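How to fill a snack gift box so it looks full and closes flat?

Kartini Mangundap
23 December 2020

Hello everybody. I am preparing snack boxes for our neighbours and for two teachers of my son. The boxes are the open type with a rim, and the lid comes separately. I bought mixed small packets from Jallum, the shop near our bus station: biscuits, crackers, some sweet bread in single wrapping, a few sachets of drink powder.

My problem is the following. When I put everything lying down, the box looks half empty and the nice packets are hidden under the others. When I put everything standing, it looks very good, but the lid does not go down. Last May I made the same for a birthday and I had to close the boxes with tape, and the tape pulled off the paper when they were opened.

Also I would like to know if the bread can stay in the same box with the biscuits, or if I should give it separately. The boxes will wait 2 days before I bring them.

Thank you for any advice.

Cempaka Wijaya

Dear Kartini, I make such boxes every year with my sister, so I can tell you how we do it.

First put the lid beside the box and look how deep it is. With a deep lid your packets may come a little higher than the rim. With a flat lid they must stay under it, and then you need to choose smaller packets, there is no trick for this.

Begin with the stiff things. Biscuits in a clear package should go at the front, where one can see them. Soft bags of crisps or crackers go at the back or at the ends, and you may lean them so that they rest on each other. Sachets are thin, therefore I keep them for last and push them down into the gaps along the wall. If a bag is blown up with much air, do not make a hole in it – choose another bag.

Under everything I lay crumpled tissue paper. For the boxes from Drinano, which are deeper than usual, one sheet is too little and I take 2. This lifts the packets and nothing looks sunken. The card goes in at the side, upright, when the box is already full.

We work in the living room, because the kitchen table is too high for me when I sit. The packets wait on the coffee tables and we fill one box after the other.

Our boxes with the packets in them:

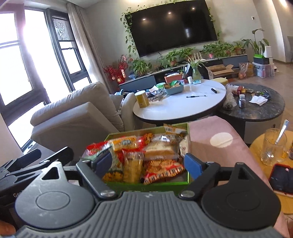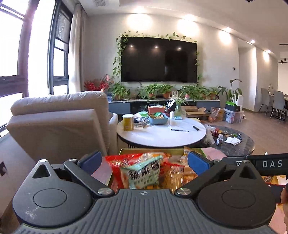 About the bread: look at the date on each wrapper. If it is wrapped singly and the date is good, it can stay with the biscuits. But put it on top, otherwise it is pressed flat. Home-made bread I would give separately on the same day.

Instead of tape, use a ribbon around the box and the lid. More than 21 cm on each side of the knot is enough for a bow on a small box.

Pangaribuan

I just put a big bag at the bottom and small ones on top, works fine. Ribbon yes, tape no. Skorkanmont has a roll of 100 metres if you have many boxes to do, but the gold one loses colour on the fingers, so take another.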